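Folding brown clothes on a white table, which order?
Household Forum > Laundry and Clothes
289 views

Uniyal_Zul
Sep 22, 2022
Hello to all. I have a small question about folding. In our house in Sulenstead we do all the laundry on one white table, and I want a fixed order for it. My wife begins with shirts, I begin with trousers. For long trousers I take the two ends and pull the cloth sideways before I lay it down, so the folds run along the length.

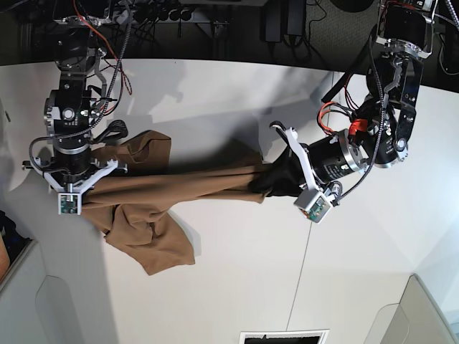
After this I put one leg on the other and fold in three. But the part near the waist always makes a bunch for me, and the pile becomes crooked. Do you fold the waist first or last?

poonam_m
Waist first. Lay it flat, smooth it with the hand, then the legs. I do not agree with pulling. Pulling makes cotton longer at the knee.

VGarg
Sorry Poonam, I pull all my trousers for many years and the knees are fine. A short pull is no harm, only do not hang the weight from one corner.

poonam_m
Maybe yours are a stronger cloth. Mine became wide.

Jaime A.
I would finish the shirts before any trousers. They get creases faster when they wait in the basket. My steps for short sleeves:

1. Hold near the shoulder and at the other end, and lay the shirt across the table. Smooth the body down to the hem.
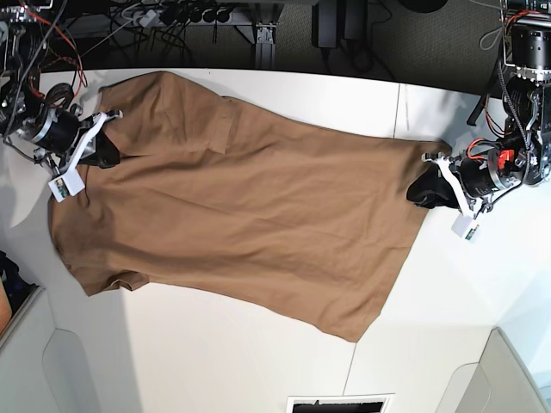 2. Turn it with the buttons down and bring both sides to the middle. The sleeves go back on themselves.

3. Fold up from the hem, two times.

VGarg
Two times is too thick for my drawer. I fold once and roll.

Uniyal_Zul
Thank you Jaime, I will try the shirts first this week. Poonam, I will also try the waist first, with a smaller pull. I cannot stop completely.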